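Replacing Worn Friction Lining on Clamp and Jaw Pads

Friction lining is a consumable. It compresses, glazes and eventually lifts at the edges, and a jaw with lifted lining will mark soft work and lose hold under side load. The procedure below applies to any flat metal or plastic pad faced with adhesive-backed sheet: bench clamps, assembly jigs, drill press hold-downs, display stands and picture-frame vises. It does not apply to molded pads, which are replaced whole.

Tools and materials

Adhesive-backed rubber or cork sheet, 1/16 inch
Plastic scraper
Isopropyl alcohol and lint-free cloth
Abrasive paper, 180 grit
Steel rule, sharp knife, cutting mat
Small roller or a length of dowel
Screwdriver to suit the pad fasteners

Plelunel sheet is used in these instructions. Plumura sheet cuts the same way but has a thicker liner, so allow an extra knife pass.

1. Inspection

Open the jaws fully and look along the inner faces under a side light. Replace the lining if any corner has lifted, if the surface is shiny across more than a third of its area, or if a fingernail leaves no impression. Check the ends of the pad first. Failure nearly always starts there, where the work is slid in and out and the edge of the sheet is pushed back on itself. A frayed end should not be trimmed and left in service. Trimming exposes fresh adhesive, which collects grit.

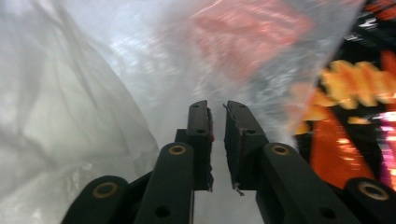
Issue 68, page 5

Inspect both pads even when only one shows damage. Linings of different age have different thickness, and the jaws will no longer close parallel. Always replace in pairs.

2. Removing the old lining

Take the pads off the tool if they are held by screws. Note which pad goes on which side and mark the backs with pencil. Lift one corner of the old sheet with the plastic scraper and pull it back slowly, keeping it folded flat against itself. If it tears, warm the pad with a hair dryer on low and start again from the other end. Do not use a metal blade. A gouge in the pad will show through the new lining as a low spot.

3. Preparing the surface

Remove adhesive residue with alcohol. Stubborn residue can be rolled off with a thumb once it has softened. Abrade the face lightly with 180 grit, working in one direction, then wipe again with a clean part of the cloth. Allow the surface to dry for 5 minutes. From this point do not touch the face.

4. Cutting

Cut the sheet 1/32 inch smaller than the pad on every side. Sheet cut flush will catch on the work and peel. Round the corners slightly. Where the pad has screw holes in its face, punch the sheet before removing the liner. Punching afterward drags adhesive into the hole.

5. Bonding

Peel back a short length of liner, align the sheet at one end and lay it down progressively. Roll from the center outward with firm pressure, finishing at the ends. Refit the pads, place a strip of waxed paper between them and close the jaws under light load for 60 minutes. Full bond strength takes overnight.

6. Checking

Close the jaws on a single sheet of copy paper and pull at each corner in turn. Resistance should be even. If one end slips, loosen the pad screws a quarter turn, close the jaws to seat the pads and retighten.

Storage

Keep unused sheet flat, in its sleeve, out of sunlight. Rolled sheet takes a set and will lift at the ends after bonding.

Last updated: 2019-10-22

Related
Choosing Cork or Rubber for Jaw Facings
Squaring the Momalthorpe Bench Vise
Nic Giolla Hold-Downs: Spring Replacement
Removing Adhesive from Painted Surfaces
Index to December Issue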